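Part-Time Household Sorter and Packer, Rirkwood

Posted 2/19/21

Stiltent is looking for two part-time sorters for our workroom in Rirkwood. We clear out kitchen drawers, desks, hall closets and storage boxes for people who are moving or cutting down on what they own. Larger furniture is handled by another crew. This job is only for the small stuff.

What the work is

Boxes come in from the customer's home with a number on the lid. You take one box at a time, lay the contents out on a table and sort them into groups: paper goods, school and office supplies, cords and chargers, toys, cleaning and personal items, and everything else. Each group is then bagged, labeled with the box number and entered on the sheet. Last year the workroom handled 2,549 boxes, and most of them were mixed.

We put cloths on the tables so small items don't roll or get scratched. Please leave them on. They are washed once a week, and the sorter on the late shift changes them.
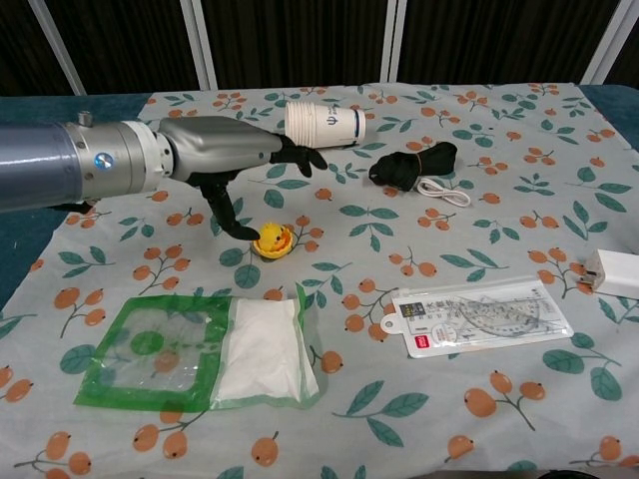
Things that are still sealed stay sealed. A ruler set in its original package goes to the customer or to donation as it is, and opening it makes it harder to place. Paper cups are kept in their stack. Cords get coiled and tied before they go in a bag, and a charger with no matching device goes in the gray bin with a tag. Don't throw out toys, even very small ones, unless the customer's form says you can. We have had more calls over a missing toy than over anything else.

You will also be asked to:

Fill in the contents sheet for each box, by hand, in block letters
Weigh finished bags and write the weight on the tag
Carry boxes of up to 25 pounds from the rack to the table and back
Wipe down the rack shelves at the end of the shift
Keep customer papers, letters and photos in the blue folder and not read them

Who we are looking for

No experience is needed. You should be able to stand for most of a four-hour shift and read small print on labels. Some packages come with labels in other languages. If you can't tell what something is, put it on the question shelf and go on to the next item. Knowing a second language helps but is not required.

Neat handwriting matters. We have tried a typed system and may go back to it in September, but for now it is paper.

Hours and pay

Shifts are four hours, either morning or late afternoon, four shifts a week. Pay is $772 every two weeks before tax. After the first three months there is a one-time payment of $103 for work shoes. Parking is free in the lot we share with Aigner. The Ullenska bus stops at the end of the street, and the walk from there is around 863 feet.

How to apply

Send a short letter and the names of two people we can call. A resume is fine but we don't need one. Tell us which shift you want and the earliest day you could start. Write to Kilian Imhof, Workroom Manager, Stiltent, Rirkwood, or leave the letter at the front counter during open hours.

People we want to meet will be asked to come in for a paid one-hour trial, sorting one box from start to finish. Wear closed shoes. We provide gloves.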